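Safety and Fault Reviewer (part-time, fixed term)
Deser, Utbridge workshop

Let me start with what went wrong, as you'll hear about it at interview anyway.

In September one of our two-armed robots was pulling drinks at a tap when the left hand failed to let go of the handle. The program thought it had. The log says "released", the screen said "released", and the tray filled until it ran over the edge of the table and on to the carpet. The stop button was pressed, the arm stopped, and the fingers stayed shut — which is what they are built to do when power to the arm is cut. It took two people to free the handle. Nobody was hurt, and the drink was water.

Our first report on this came to half a page and blamed a worn glove. I didn't believe it then and I don't now. A new glove was fitted and the same fault came back 3 times in the next 700 pours. The second report blamed the finger sensors. That may be right, but it was written by the people who chose the sensors, and it leaves out what the stop button did and didn't do.

So we want someone from outside the team to go through it properly. 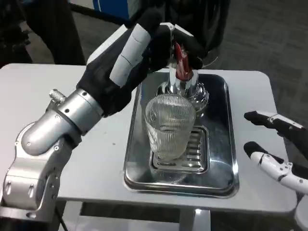

The post is for two days a week, and we expect the work to last over 2 months. You would sit with the robot team at Utbridge but report to the workshop manager, and your findings would go to her before they go to anyone with a deadline to meet.

What you would do:

Watch pouring runs in person and keep your own notes of every grip and release. We have logs, but the logs are part of what is in doubt.

Go back over both fault reports and say which claims have evidence behind them.

Test what happens to the hands when the stop button is pressed at different points in a pour. The present instructions cover the arms and say almost nothing about fingers.

Look at where people stand during a run. We have a rule about this. I would like to know whether it is a sensible rule and whether it is kept.

Write it up in plain English, including anything you couldn't settle.

Who we are looking for:

You have looked into faults before, in any trade where machines and people share a room. Lifts, bottling lines, farm machinery and hospital equipment would all interest us. Robot experience is useful but we won't rank it above the rest. You should be able to read a simple log file and a wiring diagram. You don't need to write code.

You must be willing to say that a test proved nothing. Some of ours have.

Please don't apply if your plan is to sell us a safety package. We bought one from Kim, the supplier that also looks after our site at Trurkbridge, and it gave us a green light on the morning of the spill. I have no quarrel with the product as far as it goes, but it checks joint speed and it checks motor heat, and a hand that is quietly holding on to something has neither problem.

Pay and terms: paid by the day at our senior technician rate, with travel from Trurkbridge covered if you live that side. Workshop hours start at 8am. One or two runs may be held on a Sunday when the building is quiet, and these are paid at the higher rate. You will be given safety shoes and a short induction, and you may stop any run at any time without giving a reason.

To apply, send us two pages at most. Tell us about one fault you looked into where the first explanation was wrong, and how you found out. A CV can be attached, but we will read the two pages first. Copies of both fault reports will be sent to everyone invited to interview, with nothing blacked out.

Applications go to the workshop office at Deser, Utbridge, marked "Fault review".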